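I finally did the thing I had been putting off since May, and moved my old retirement account over to someone who would look after it for me. It had been sitting with Harnatine since I left that job 12 years ago, and I'm a little ashamed to say I couldn't have told you what was in it.

My neighbor put me on to Florante Cabanatuan, a portfolio manager at Puvier Alcaraz (a small office over the bakery, so you go home smelling of cinnamon). We talked for 2 hours! He went through every fund I owned, line by line, and never once made me feel silly for asking what an expense ratio was. I was paying $136 a year on one fund alone – for what, I still don't know.

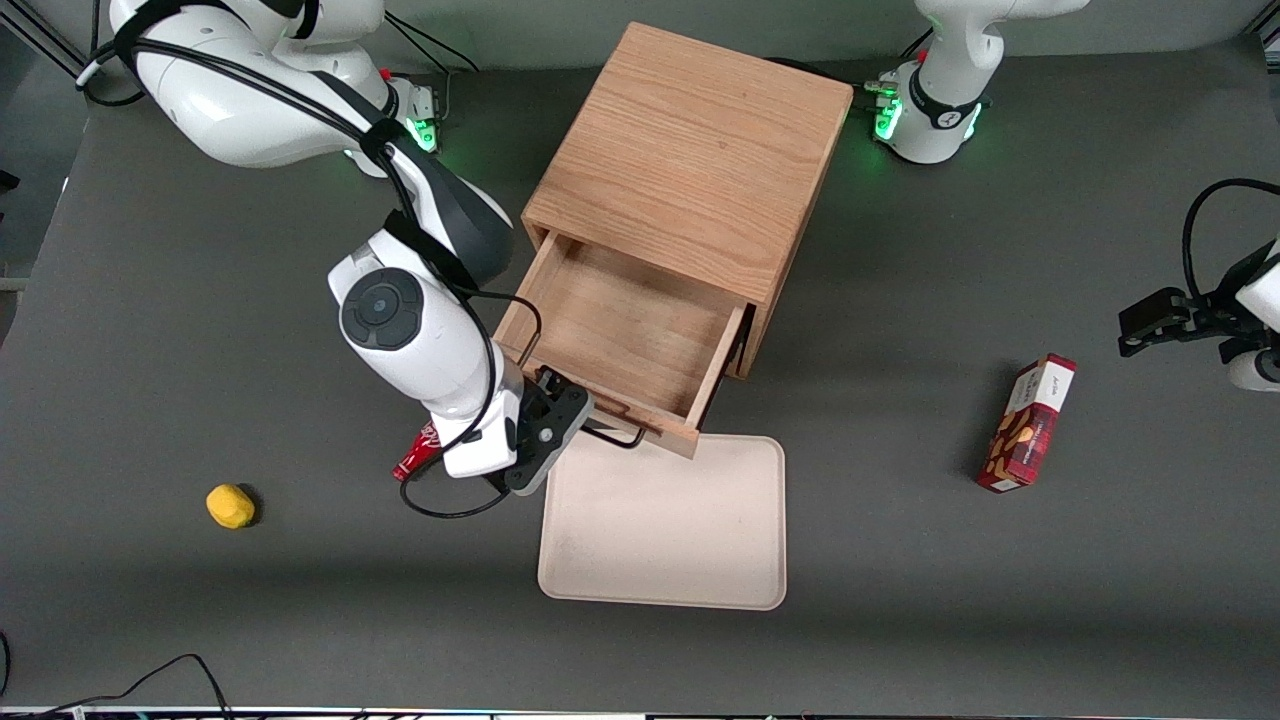 Robot arms over an open drawer.

What I liked best was that he asked about me first. When did I want to stop working, did I have anyone depending on me, how did I sleep the last time the market fell. (Badly, thank you.) We settled on a plain mix of stocks and bonds, with a bit more in bonds than my brother would approve of.

There was also a forgotten $1,555 in cash from my Tulletti days, earning next to nothing, and that went into the bond side too. The transfer forms are signed and in the mail, and I've promised to go back and see him once the first statement comes.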